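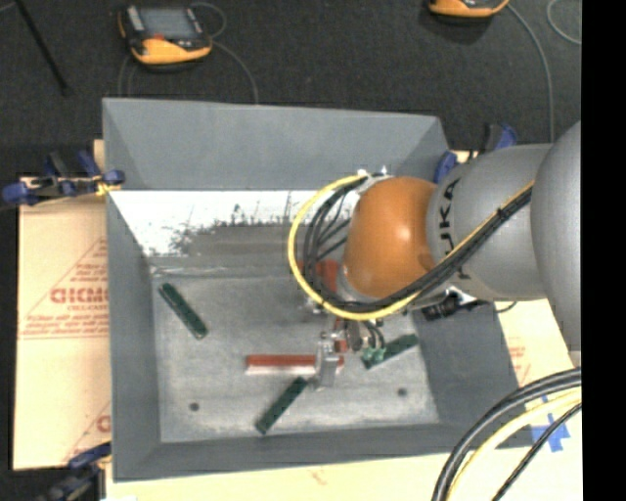 # Bin-picking cells: working rules, Linstead workshop

These notes go with the Prundow handling trials and apply to every arm fitted with a gripper and a fixed bin. They supplement the cell risk assessment and do not replace it. Revised in April, after the Atier audit.

**Bin fixing.** Clamp the bin to the board before the first cycle. Three clamps are in use on this one, two towards the back and one at the lower left corner. Check each by hand at the start of a shift. A bin that has shifted is re-taught, never nudged back by eye.

**Cable dressing.** Lines to the wrist are tied to the arm and left with enough slack for the full joint range. The yellow cable and the black bundle run together in a wide arc round the orange joint — this is the section to inspect for rubbing. Jog the wrist to both limits at 200 mm/s or less and watch the loop throughout. Replace any tie that has slid.

**Approach and walls.** Sloping walls leave less room for the wrist than the rim suggests. Set the wall clearance in the program, not in the gripper offset. Parts lying near the foot of a wall are attempted last. After two failed attempts the part is skipped and logged.

**Mixed parts.** Red parts and green strips share the bin, lying at different angles. Do not straighten them by hand between cycles. A trial counts only if the parts were tipped in and left alone. The current Ofori parts set calls for 500 picks per trial; the last full log closed at 897 attempts, skips included.

**Teach pendant.** Return it to its bracket before automatic running. On the floor is acceptable during set-up only, with the lead clear of the walkway.

**Reaching in.** Stop the arm, confirm the stop on the pendant, then reach. A paused program is not a stop.

**Records.** Log sheet 200 covers clamps, ties, gripper fingers and hoses. Initial every line — blank lines are treated as failed checks.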